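Color Work at a Small Salon: An Interview with Safta Văduva

Print this article | E-mail to a friend

March 1, 2021

Safta Văduva runs Brammont, a five-chair salon above a bakery, and has been coloring hair since she left school. I met her before opening time, while she was folding towels.

She started as a Saturday assistant at Lazăr, sweeping up and mixing tint. "They had me on shampoo for two years before I held a brush," she said. "I complained then. I wouldn't put anyone on for two years now, but I learned to look at a scalp."

Most of her bookings are color correction. Clients come in with box dye over old highlights and want to be blond by the weekend. She tells them it will take three visits, sometimes four, and some go elsewhere. "I'd lose the booking before I'd lose the hair," she said.

She does a strand test for every new client and keeps the results on cards in a drawer, 640 of them at last count. Each card has the starting level, the developer strength and the time. When I asked about software, she said she had tried Hollura for a season and went back to the cards – the screen kept getting bleach on it.

Her color bar is plain. There is a scale, a stack of bowls, a timer, and a shelf of tubes in number order. She weighs everything, including the developer, and does not let juniors mix by eye. 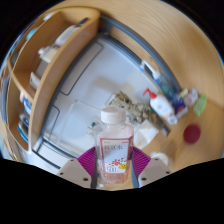
Training and pay

Emilian Costache joined as a trainee and is now her senior stylist. He does most of the cutting and takes the late shift. "Safta gave me a mannequin head and told me to cut the same bob until she stopped finding things," he said. "It was a lot of bobs."

Trainees at Brammont get one paid practice day a week. Văduva spends nearly 300 a month on practice heads and color for them, and she does not take it back out of wages. Costache said that was why he stayed when Fillent offered him a chair.

A root tint is 55, and the price includes the blow-dry. She put it up last spring and wrote to her regulars first. Two of them left and one has come back.

I asked what she looks for in an applicant. "Someone who turns up and asks what the client does for a living," she said. "A swimmer needs a different color from someone in an office." She does not ask for a portfolio. Applicants spend a day on the floor and she watches how they rinse.

Her first client had arrived by then, so we stopped there.

Share (5) | Comments (0)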